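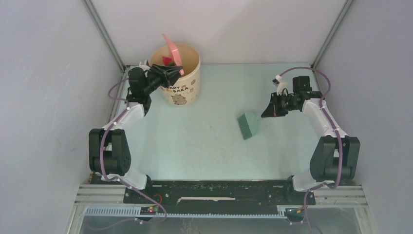 Fig. 2 – Both arms at the table, with the bin at the rear left and the hand brush on the right.

Section 2: Working out what to buy

I've set up a few of these two-arm cells now, and I still do the shopping list on paper first. Kwok-wai Lu taught me that, after I forgot to budget for walls (yes, really!).

1. Decide on the jobs before you look at a single arm. Write down the things you want picked up and how big they are. A brush and a bin want very different reach from a tray of screws.

2. Price the arms as a pair, grippers included. Fakar quotes them separately, so ask for one figure.

3. Add the table, the corner posts and three plain walls. I put aside 600 pounds for the lot and came in just under.

4. Put down 100 pounds for cable and clips. Each arm needs enough slack to bend freely, and you'll want a spare length in the drawer.

5. Leave a line for the everyday bits – bins, brushes, anything the grippers will handle. Buy doubles.

Note: Skekent takes five weeks to deliver wrist brackets. If you want to be running by June, order those first and sort out the rest while you wait.

Caution: don't order the table until you've measured the room with the rails included. They stick out at the sides, and Ariel Cabanatuan had to send a whole bench back to Gokham over it.

6. Add up the list, then get it signed off in one go. Carriage is extra on the posts.

Mounting the arms is covered in Section 3.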